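Hello again, friends. It's my turn at the blog this week, and I'm up to 400 pages on the new book, Romness, with no end in sight.

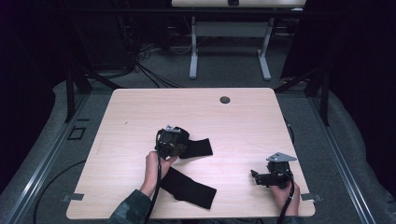
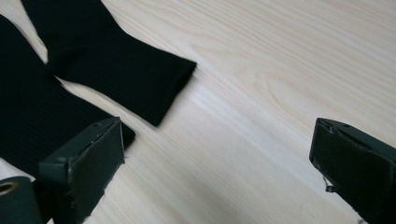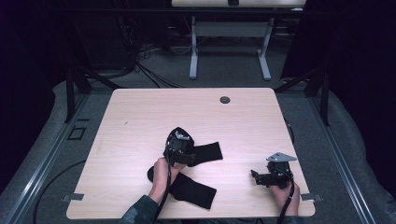
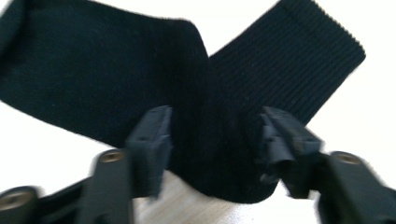 I want to put in a kind word for the slow first draft. My old friend Montri Klinhom writes 900 words before breakfast and thinks I should too, but I like to dawdle — I really do! Give me a character and I'll happily spend a whole morning on the contents of her dresser. A black knit sock with a ribbed cuff, a few specks of lint on it, tells me more about a woman than her speech at the wedding ever will. Yes, I cut 21 pages of that sort of thing in December, and I missed every one of them. I still think the dawdling is where the book gets written.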